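Open day at Radance: the cleanup robot and the stop that came late

Radance held its spring open day on a Saturday in May, at the Plunemden site. I went mostly for the room cleanup demo. The program said "hotel-ready tidying with no one at the controls." I have read that sort of line before, so I took a seat near the front and kept my coat on.

The robot is called Clerkel. It has two arms with a gripper on each, and its job was to clear litter from a carpet into a small lined bin. Cups, wrappers, a crushed can, a plastic bottle, bits of cardboard. There was also a pair of slippers on the floor, and those were not supposed to be thrown away. Our host made quite a point of that.

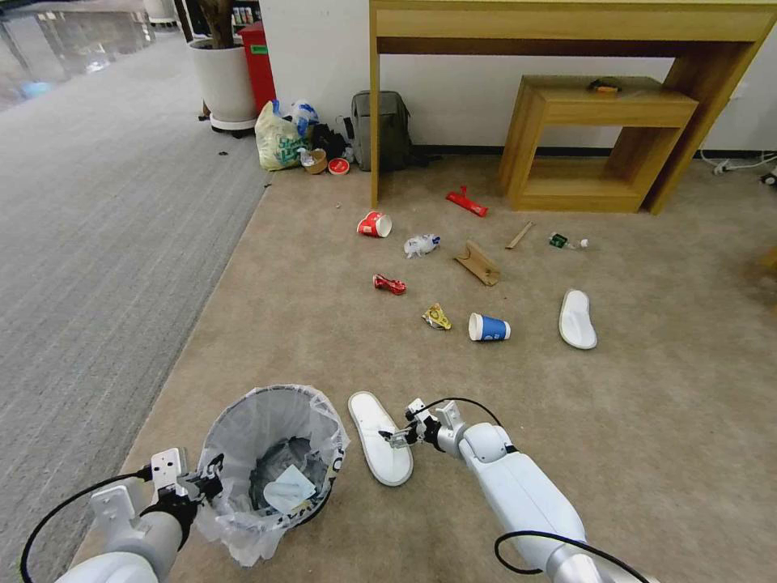
Kvam wrote in after I put up my first notes: I was at the later session and they had the same trouble. The arm kept pushing down when it should have quit. Somebody asked what the force limit was set to and we got an answer about the roadmap.

That matches what I saw. On the second run the right arm came down for a wrapper, missed it, and pressed into the carpet. It stayed there. The host said "stop" into a headset and the arm kept pressing. Then a staff member hit the red button on the wall, and that worked. By the clock on the demo screen, 42 seconds had gone by between the missed grab and the full stop. A carpet can take that. I would not want it to be a foot.

The explanation came in two parts. First, the voice stop goes through the same software that plans the grabs, and the planner was busy trying again. Second, the force reading from the wrist had drifted, so the arm did not know it was touching anything. I can believe both. I have a harder time with the claim that this was "a demo setting." The handout says the machine has done 200 hours of unattended work. If the stop was wired the same way for those hours, I'd like to see the log.

After a restart they ran it again at low speed, with the left gripper on the rim of the bin and the right one doing the picking.

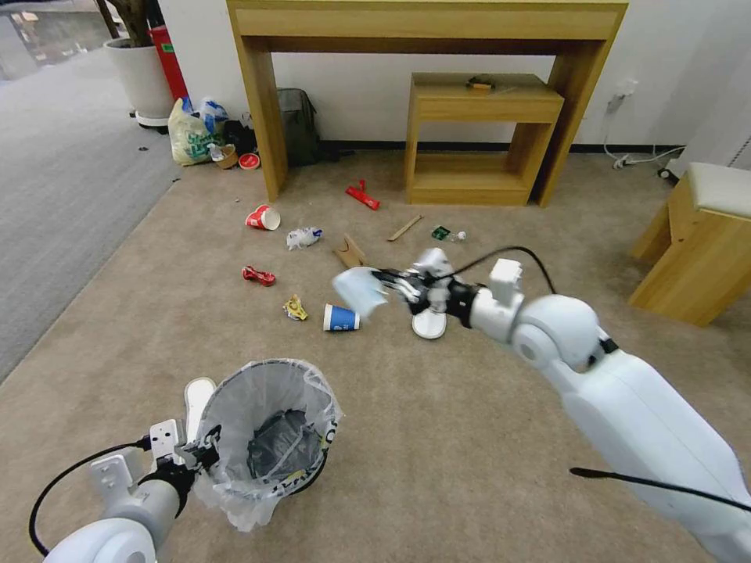

2 min read

I'll give them the bin hold, a sensible idea for something that light. The slow run went without a fault that I noticed, but slow is easy.

At the end I asked whether the stop button cuts power to the arms or only asks the computer to cut it. The host said he would check. The safety sheet in the lobby shows a direct cut. It also shows an older model with one arm, so I'm not sure what it proves.

Radance says a fix for the voice stop is due before the next open day. Until then, visitors are kept behind a rope. The rope was up when I left. It had not been up when I came in.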